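Session notes: from a wrist view to a grasp the planner can use

Welcome back, everyone, and a particular welcome to those of you who have joined from the Tuesday group. These notes go with the practical on perception for handles, and I have tried to write them so that you can follow along even if you missed the first half (the trains being what they are in May). Do read them with the code open beside you, because a good deal of this only makes sense once you have watched the numbers move.

You will remember that last time we left the arm in front of the worktop with a rough guess at where a handle was, good enough to get near it and no better. The guess came from the overhead view. Our job now is to take over from there with the camera on the wrist, tidy the guess up, and pass it to the planner in a form that it will accept without complaint.

The pipeline we use is called Nulell, and it has 3 stages. The first finds pixels that might belong to a handle. The second fits a line and a radius to them, so that we have a bar in space and can stop thinking about a blob. The third works out an approach for the gripper and checks it for collisions. Marijke Verbeke wrote most of the second stage and has kindly left long comments in it, which I would urge you to read before you change anything.

Stage one: finding the bar

A handle is a friendly sort of object in some ways, being long and thin and usually a different colour from whatever it is fixed to. It is rather less friendly when the finish is glossy. A polished bar picks up a bright streak along its length, and a simple threshold on darkness will happily split it in two, giving you a pair of thin dark strips with a gap between. Most of you met this in the first exercise and several of you wrote to me about it!

The cure we use is to look for paired edges that run parallel, and to allow anything at all in between them. Set the minimum length first and the pairing distance second. If you do it the other way about you will get every vein in the stone and every groove in a chopping board, and you will spend a happy afternoon deleting them.

Then there is the gripper itself. The fingers are in the wrist view all the time, they are dark, and they have nice straight edges, so to the edge finder they look very much like what we are after. We mask them using the known finger positions from the joint readings. Please make the mask a little generous. Belmiro Neves suggests growing it until the false edges go away and then growing it once more, and I have never found a better rule.

Stage two: fitting

The fit draws 500 random pairs of points and keeps the line that the most other points agree with. You may be tempted to turn this up. On the practical machines it makes no difference that I have been able to see, apart from the waiting.

What does matter is where the bar ends. A handle often has a collar where the post joins it, and a cap or knob beyond, and these are wider or narrower than the bar. If they go into the fit they pull the radius about, so trim both ends before you take the final estimate. Keep the trimmed points, though - stage three wants them for the collision check, and a finger closing on a collar is a very common way to fail. 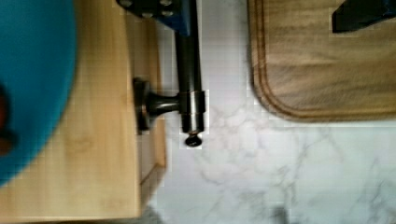
Page last changed: May, by the Platemance teaching group

In a close view like this one, the bar runs down to its collar and the small knob below, with the left finger lying over the upper part of the bar. Only the stretch between finger and collar is any use for the radius. The post going across to the wooden side face should be left to the collision model, and so should the flange.

Notice as well how soft everything is. Raise the smoothing before you lower the edge threshold, and be wary of sharpening, as it can leave a pale outline around dark shapes and the pairing step will sometimes lock on to that outline and report a bar that is too fat.

Stage three: handing over

The planner, Ojala, expects a grasp point, a direction along the bar and a direction of approach, all in the base frame. Do check the frame. Every year we have a group whose grasp is perfect and sitting somewhere behind the robot.

For the exercise, run your fit on the 200 views in the Jilwood folder and write out the three items for each one. Where you have fewer points than the minimum, return nothing and let the planner ask for another view. Bring your worst case along with you next time, and we shall go through them together over tea.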